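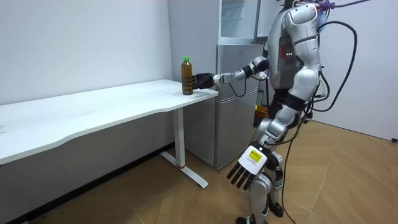
Photo: Okadwood test kitchen / Ornico

The Rule Book Nobody Finished

4 March 2018
By Laurier Chisholm

Print this article | E-mail this article

Okadwood has a test kitchen. Small, white, a desk and a fridge. It also has a binder, and the binder is why I went.

Thirty pages, ring bound, coffee on the cover. Title: House Rules for Legged Machines in Rooms People Use. Half of it is typed. The other half is handwriting, three or four pens, crossed out and written over again. Yaa Baidoo started it in November after she went looking for a standard she could just adopt and came back with pieces of several.

That's the short version of where humanoid robots stand with the rules. Factory arms have theirs. They've had them for years, they're bolted down and everybody knows where the fence goes. Carts that drive around a warehouse have theirs too. A machine with two legs, two hands and a job in the kitchen? Bits of this, bits of that. The trouble starts with the off switch.

Cut power to an arm on a pedestal and the brakes hold it. Cut power to something standing on two feet and you may have a heavy object on its way to the floor. So what does "stop" mean? Baidoo's binder gives it a page and a half, the most rewritten part of the whole thing. Version one said kill the power. Version two said freeze. The current one says freeze the arms first, keep the legs balancing, and only drop power when a person is trained to call it and everyone else is out of reach.

"Out of reach" got its own fight. Whose reach? Standing still, or with the arm straight out? Or falling? They went with falling. The line on the floor plan is the full height of the machine plus an arm, measured from wherever its feet are, and it moves when the feet move. Annoying to work with. Everyone I talked to said so and everyone stays behind it.

Then the cables. A robot on a tether has a leash you can trip on, and it can trip on it too. Page six: slack goes behind the machine, never between it and the work. One person watches the cable and does nothing else. No phone, no notes. If the cable person looks away, they say "pause" out loud and the run pauses. Wendell Pruitt has that job most days and told me it is the dullest work in the building, and also that he called eleven pauses in his first week. Most were for his own feet.

Speed next. The binder says slow around people and doesn't stop there, thank god, because "slow" is the most useless word in any safety document. There is a cap for the hand when it's empty and a lower one when it's holding something. There's a lower one again for glass. That last one doesn't get used, the drinks are in plastic bottles with screw caps. Glass is banned from the desk until someone writes the clean up page. Nobody has wriiten the clean up page.

One object at a time on the desk, too. That's a rule, page nine, underlined. A cluttered surface gives you too many things to blame when a grasp goes wrong. Put one bottle out, learn about one bottle.
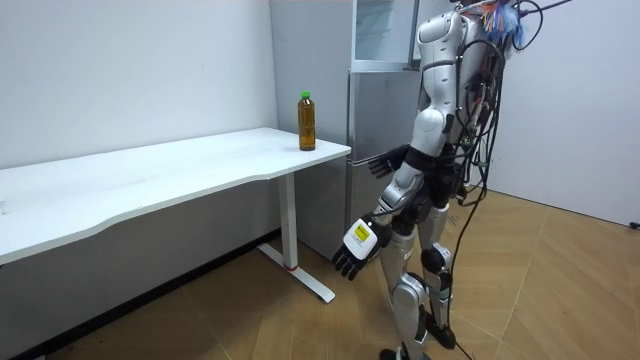

Radymyr Derkach thinks the whole thing is backward. Writing house rules room by room, he told me over the phone, gets you a thousand binders that disagree with each other, and the first serious injury will be read out against every one of them. He wants a shared document, boring, signed, with test methods a stranger can repeat. He'd rather wait for it than watch labs grade their own homework.

Fair. I put that to Baidoo and she didn't argue much. Her answer was that the machine is in the room today. The shared document isn't. You write down what you do, you date it, and when the better one shows up you throw yours in the recycling. What she won't do is run on memory. Memory was the old system, and under the old system two people had two different ideas of who held the stop button.

On that, the binder is almost rude. One button. One holder. The holder's name goes on the sheet before the machine is switched on. Handing it over takes a spoken sentence and a spoken answer. Want a bathroom break? Machine goes down first.

Other places are at it as well. Tremblay, which fits out care homes and would like robots in them some day, keeps a checklist that fits on one card. Six lines. Colton Carrier sent me a copy and I liked it better than most of the long ones. Floor dry. Path clear. Cable behind. Stop tested. Holder named. Doors decided.

Doors decided is the odd one, so I asked. It means somebody has worked out before the run which doors may be open, how far, and what happens if the robot stops with one in its way. It comes from kitchens. A fridge door swings into the same space the arm wants. Leave it half open and it can drift. The arm bumps it, the door comes back, and now you've got a force on the machine that no one planned for. Sounds tiny. Carrier said it took his people longer to agree on than anything else on the card, and they still argue about wether a door should be held by a person or left alone.
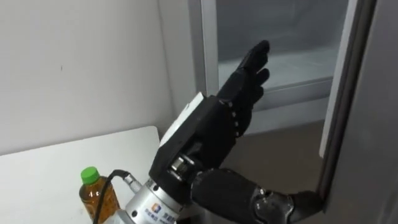 Okadwood says left alone, always. A person holding a door is a person inside the line, and inside the line is the one place the binder won't let you be with power on. If the door won't stay where you put it, fix the hinge or pick another task. Tremblay allows a wedge. Stamden, which trains operators for both, teaches the wedge and the no wedge, depending on who is paying that month. You see Derkach's point.

Hands are thinner on the ground. Plenty has been written on how hard a machine may press against a person. A lot less on fingers, where the area is small and the pinch points are many. Baidoo's team has one firm rule here: nobody takes an object out of a robot's hand while it is gripping. The robot puts it down on the desk and opens. Then the person steps in. Handovers are what every visitor asks to see and the answer is no. There's a blank page for it, with a heading and a question mark.

And logs. Every run gets a line, good or bad. What was tried, who held the button, what stopped it. The near misses are meant to go in the same list in the same ink. They used to have a seperate form for those, and guess what, it stayed empty. Since the forms merged people write down the small stuff. A shoe on the cable. A visitor leaning over the line for a better look. Me, as it happens. I'm in there, one line, Pruitt's handwriting.

Costs? More time, mainly. A session that used to start when people showed up now starts with a read through and a stop test. Baidoo puts the stop test ahead of everything, including coffee. If it fails, they go home. It has failed. They went home.

What would help, going by the people I spoke to, isn't grand. An agreed meaning of "stop" for anything that balances. A way to measure a fall zone that doesn't depend on who holds the tape. Some common wording for logs, so a near miss in one building can be read in another. Derkach wants test methods before any of that. Carrier wants it all on a card. Baidoo will take whatever arrives first.

She has offered the binder to anyone who asks. More than 30 copies have gone out so far and a few came back marked up, one with the cable section rewritten top to bottom. She used most of it. The cleanup page is still blank and she'd like someone to send her that.

Print this article | E-mail this article

This site uses cookies to remember your settings. By continuing to read you accept our cookie policy. Sign up for our newsletter to get new features by e-mail.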